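Papers > Household Studies > Storage and Small Kitchens > Full text

Posted 1/16/22 | 14 shares | 3 comments

4.2 Bottles, racks and the question of the back row

I should say up front that I came to this part of the Weldu study as a person who keeps her soy sauce beside the stove and her vinegar wherever there's a gap. So when the diary entries started coming in and so many of them were grumbles about sauce bottles, I felt right at home! We collected 395 diaries altogether, and from those I coded 3,000 separate mentions of something being put away, moved, or hunted for. A full 1,000 of them were to do with condiments. I'd expected lids and plastic tubs to win by a mile (they came second, and they get their own section further on).

What people wrote about most was height. A tall glass bottle of vinegar doesn't fit on the shelves that come with a lot of rental kitchens, and it certainly doesn't fit in a cupboard door. It ends up on the bench, and once one bottle lives on the bench the others drift over to join it. The Killow households called this "the huddle" in their group interview, and I've borrowed the word for the coding sheet.
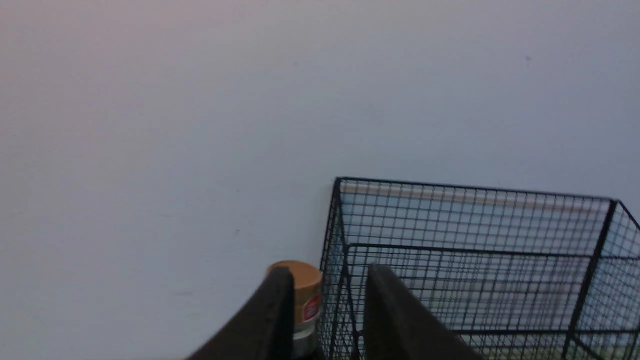

The huddle has its good points, mind you. Everything is in reach, you can see when the dark soy is getting low, and you're not crouching in front of a cupboard with wet hands. Several of our diary keepers were quite fierce in its defence. One wrote that she'd tried putting her bottles away for a fortnight and cooked worse for it, with less vinegar in everything, just from not seeing the bottle. I believe her. I've done the same thing with fish sauce.

The complaints were about wiping, mostly. Sauce runs down the outside of a bottle and leaves a ring, and then to clean the ring you have to shift the whole lot, so you don't. A mat helps a bit (it can be picked up and rinsed) but you still have to move the bottles off it first. People who'd bought a rack told us they liked having the bench clear underneath, though when I went back through their entries they mentioned wiping the bench about as often as anyone else. I don't have a good explanation for that one and would love to hear from anyone who does.

Racks come in all sorts, of course, and I'd hoped to compare bamboo, solid plastic and wire. We had too few bamboo ones to say anything sensible, so I've kept to wire mesh here. The stepped kind, with a low shelf at the front and a higher one behind, was what the Grikura households talked about most. The idea is that the short things sit in front and the tall things stand at the back where you can still read the labels over the top. In practice people did it the other way around! The tall bottles are the ones they pour from every night, so those went in front, and the little jars went up behind and were forgotten until someone went looking for white pepper. 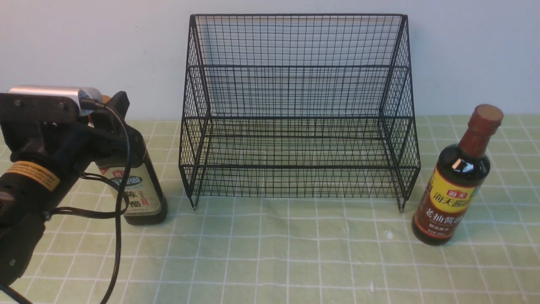 I got interested in labels at this point, and I'm afraid I went down a bit of a hole. If you own soy sauce and aged vinegar, you own two dark liquids in glass, and from the side or the back they look very much alike. Diary keepers mentioned grabbing the wrong one more often than they mentioned spilling anything. Those who never mixed them up nearly always had a fixed side for each, vinegar on the left and soy on the right or the reverse, and kept to it whether they had a rack or not. When a visitor tidied up and swapped them, there were dumplings dipped in the wrong thing and a cross little note in the diary that evening.

For that reason I've coded position separately from container. A rack gives you a left and a right and a front and a back, but so does a windowsill, and the Hirno households (almost all windowsill people) did perfectly well with theirs. The rack matters more where several people share the cooking, and there it works a bit like a seating plan. Everybody can tell when something's in the wrong spot. 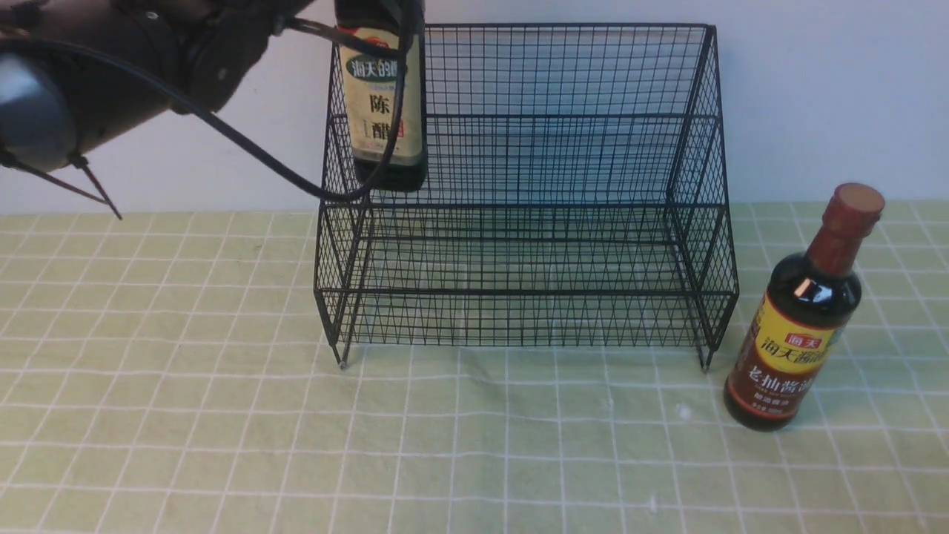
Figure 2. Two-tier rack in black wire mesh, with a bottle of aged vinegar (陈醋) at its upper left corner.

The mesh itself drew mixed reviews. A fine square grid is steady under a small jar, where widely spaced bars let it tip, and that was the thing people praised. Against it, they said drips dry in the corners of the squares and need a brush. Two households lined theirs with paper towel and one of those gave up by April. I've left the liners out of the totals in Table 5, but the entries are in the appendix for anyone who'd like to read them.

Related papers
- Lids without tubs: a diary study of plastic containers
- Who moved the kettle? Sharing bench space in rental kitchens
- The windowsill as pantry: notes from Hirno
- Coding household diaries by hand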